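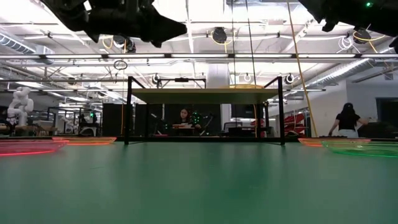
Tranura Tinted Dish and Stick Set
Sold by Gevamard Classroom and Lab Supply
Price: $33 per set, plus tax
Availability: in stock, usually ships next business day

Overview

The Tranura set is a group of shallow see-through dishes in four colours, supplied with coloured sticks to go with them. It is made for sorting, matching and placing work on a bench or tabletop. Schools use it for colour and fine motor exercises. Labs and training rooms use it where they need small targets that can be told apart from across a table.

The dishes have the general shape of a petri dish, with a flat floor and a low wall. The colour is strongest at the rim. Under bright overhead light the rim shows as a line of colour even when the dish is viewed from a low angle, so a seated person can tell one dish from the next without leaning over the table.

What is in the box

Dishes: one each of yellow, orange, green and red
Sticks: 20, in mixed shades
Storage sleeve: one, card
Care sheet: one, English and French

The yellow dish is the large one. The others are smaller. If you need four dishes of one size, order the extra dishes separately and leave the large yellow in the sleeve. Lids are not supplied and the dishes are not sold as sterile ware.

Using the set on a coloured surface

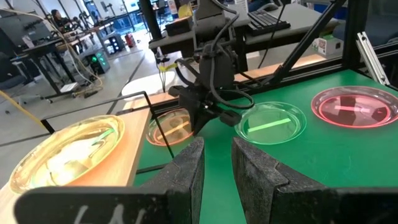
Choice of tabletop makes more difference to this set than most buyers expect. A plain white table gives the cleanest view of the rims but shows every scuff. A dark table hides the tint of the floor. Strong green is a popular surface in shops and labs and it works well with red and orange, whose rims stand off from it clearly. The green dish with its bright green stick lying on a slant is the closest match to a green table, and the brightness of the stick does most of the work there. The yellow dish can be moved off the coloured top altogether, onto a light wooden board set lower down, if you want one target at a different height. Watch for glare when you do this. The large dish has a lot of flat area and will pick up reflections from ceiling lights, enough to cover much of its surface. Turning the board will not help with a round dish; move it or dim the light.

The sticks

The sticks are thin and light. They are not an exact match for the dishes. The orange stick is paler than its dish, and the one meant for red is a light pink. We had a few calls from buyers who thought they had received the wrong colours. They had not. Tranura makes the sticks in the shades listed below, and the pairing on the care sheet is the one to follow.

Yellow dish: green or yellow stick
Orange dish: pale orange stick
Green dish: bright green stick
Red dish: light pink stick

Any stick in the set will lie inside any dish. In the smaller dishes there is not much room to spare, and a stick dropped in from above may come to rest with one end up on the wall. Lower it in at an angle and let go close to the floor of the dish.

Exercises that suit the set

Matching. Put the sticks in a pile at the near edge of the table and the dishes in a row at the back. Each stick goes to its own dish.

Moving. Start with one stick in every dish. Shift each stick one dish to the right, and carry the last one back to the start. This needs one spare place to set a stick down.

Straightening. Lay the sticks in at random and have the user turn each one to the same direction without lifting the dish.

Kurniawati Manurung wrote the care sheet and has a longer list of exercises, which we send by email on request. Ask for the Urum sheets — that was the old name of the set and the file has never been renamed.

Placement

Keep the dishes clear of the table edge. They are light and slide easily on a smooth top. A dab of removable putty under the floor will hold a dish, but it can be seen from above, so use three very small pieces near the wall. Anything lying underneath a dish will show through the bottom as well, including tape, cables and pencil marks.

Cleaning and storage

Wash by hand in lukewarm water with mild dish soap. Dry with a soft cloth. Do not use acetone or alcohol wipes, and do not put the dishes in an autoclave or dishwasher. Scratches on the floor of a dish cannot be polished out. Store away from a sunny window with a sheet of paper between each dish.

The sticks can be wiped down with a damp cloth. Do not soak them.

Spare parts

Single small dish, any colour: $14
Large yellow dish: $21
Bag of sticks, mixed: see the De Smet spares list

Spares from the older De Smet run fit the same sleeve, but the orange is slightly deeper. If colour match matters to you, put a note on the order and Rizwan Bhuiyan in the warehouse will pull from one batch.

Returns

Unused sets can be sent back within 14 days in the original sleeve. Dishes that arrive cracked are replaced at no charge; keep the packing and send us a photo. For school board and university purchase orders, contact Qistina Khoo at the Gevamard order desk.

Page last updated Jul 11, 2019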